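# Getting a canteen robot to load the rack without losing your dish crew

We put an arm on the dish line at the Denness canteen in April. I wrote up what I did for the Matubbar site, they asked questions, and the answers got longer than the write-up. What follows is the merged version, last touched July 7, 2022.

You'll need an arm with a two-finger gripper and a wrist camera, a wire rack, a flat surface at the height your people already work at, and one person from the dish crew who is allowed to say no to you. Ours is Parveen Kumarasinghe. She has used the privilege.

## 1. Watch the job before you touch it

Stand next to the rack for a full lunch. Our floor plan said "unload, rack, put away," and it was written by somebody in an office (me). The real job included fishing forks out of soup bowls, hiding chipped plates from the supervisor, and telling the new kid where the mop was. The arm does the racking. The rest still belongs to people, so leave room for them to stand there.

## 2. Start with the mixed stuff

The vendor will want to demo on 300 identical white plates. Let them, clap, then bring out what your canteen owns. We have 578 pieces on the inventory and I'd be surprised if any two shelves match.

Group by shape and ignore color. The Tunov software sorts dishes into profiles, and you get to name them. Ours are "flat," "deep," and "Kevin." Don't let anyone name the third profile after lunch.

## 3. Set the order in the rack

Work from left to right and keep the tallest piece on the right of the batch. Dishes go on edge with their backs facing the open end, so each new one comes in behind the last. Leave the slots on the right open until the gripper has backed out.

Check the wrist view before you approve the batch. With four in, a good one has the white dish standing highest, the green and yellow ones close together at the far left, and the fingers clear of the zigzag dividers you haven't filled yet.
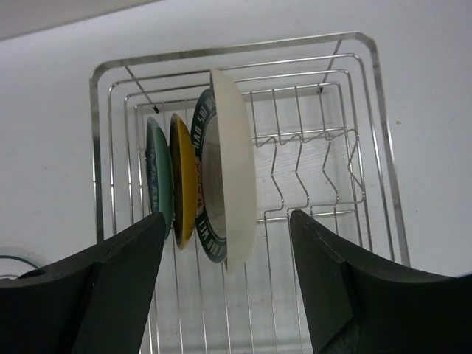
Parveen would like it known that she leaves a slot between the deep ones, always has, and that a bowl pressed up against its neighbor dries with a wet ring on it no matter who put it there. She told me this on day one. I wrote it down on day 2 of the second month, after the ring complaints came in.

So, in the Tunov menu, go to **Spacing** and set "deep" to skip one. Leave "flat" alone. You lose some capacity per rack, and the dashboard will show this to your manager in red. Have a sentence ready.

## 4. Decide who owns the stop button

The default is that any stop gets logged against the operator's name. Turn that off on the first morning:

1. Open **Kotau > Reporting**.
2. Uncheck "Attribute stops to user."
3. Save, then restart the panel. It forgets if you skip the restart.

With it on, the crew watched a plate lean for most of a minute and let it go, and I can't say I blame them. With it off, they hit stop whenever something looks wrong. Some of those stops are for nothing. Sweep up one soup tureen and you'll make peace with that.

## 5. Rewrite the shift sheet

Racking used to be the job you got for being late. It was also, I learned, the job people took when their feet hurt, because you could do it from the stool. The arm took both away. We now have a stool at the silverware station, and it took me three weeks and a purchase form to get it.

Put "minds the arm" on the sheet as its own task and pay it at the same rate as the others. Rotate it every 100 racks. Any longer and people start talking to it.

## If the gripper keeps dropping the same plate

Wipe the finger pads. Then wipe the plate. If it still drops, it's a Kevin.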